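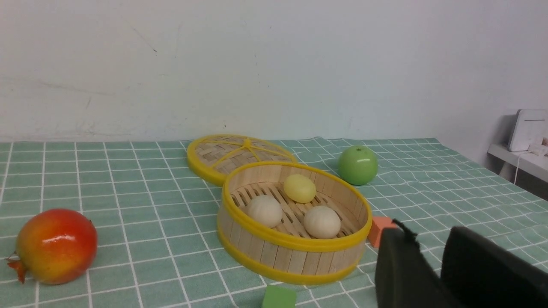

Géza Csizmadia asked why a book on automation should spend a whole chapter on buying. In his view, a student who understands joints, sensors and control can read any catalog alone, and the pages would be better used for more mathematics. Several readers of the first edition wrote to us with the same opinion. We have kept the chapter, and made it longer.

Chapter 12
Choosing a Manipulation Kit

12.1 What is on offer

A manipulation kit is a set of parts sold together so that a small laboratory can begin work with a robot arm in a short time. Usually the buyer receives a gripper, a small camera for the wrist, cables, mounting plates and software. The arm itself may be included or not, and this is the first thing to check in any offer.

In this chapter we compare two kits. The first is the Clasteck bench kit, which comes without an arm and fits most small arms through an adapter plate. The second is the Drollberg starter set, which includes the arm and costs more than double. Both can be ordered with the Uvel software package, and we used this package in all the exercises so that the comparison stays fair.

12.2 The bench and the objects

The seller's demonstration normally shows cubes. Cubes are easy: they have flat sides, they do not roll, and any pair of parallel fingers can hold them. A buyer who sees only cubes learns little about the gripper. We therefore recommend a mixed table. An open bamboo steamer basket with three buns inside is a good test, for the wall of the basket limits how the fingers can approach. The buns are round and smooth, and they stand close enough together that a wide finger may touch two of them. An apple and a pomegranate add larger round shapes, and foam cubes can remain as the simple case.

The lid of the steamer deserves its own exercise. Lying flat on the cloth, it offers only a thin edge to the fingers, and a gripper with thick padding may not get under it. A cloth with a printed grid is helpful too — the student can put each object back at the same crossing of lines before the next attempt.

12.3 Reading the data sheet

The data sheet of the Clasteck kit gives a finger opening of 33 millimeters in the narrow setting. This number tells us which objects can be held from above, but it says nothing about the thickness of the fingers themselves. Inside a basket, the thickness matters as much as the opening. Ask the seller for a drawing with both values.

The second number to look for is the life of the finger pads. Drollberg promises 1000 grasps before replacement. Such a promise depends on the surface of the objects, and the sheet does not name them. Kozma, the dealer from whom we ordered both kits, sells spare pads in pairs, and we advise to include one pair in the first order.

The third number is the price of support. In the Uvel package the first year is free of charge, and after this the laboratory pays 364 euros per year. Many students forget this line when they prepare a budget.

12.4 Before you continue

Write down five objects from your own kitchen or workshop which you would put on the test table. For each one, note its smallest width and the direction from which a gripper could reach it. Keep the list, as you will need it in Section 12.5, where we begin with the mounting of the adapter plate.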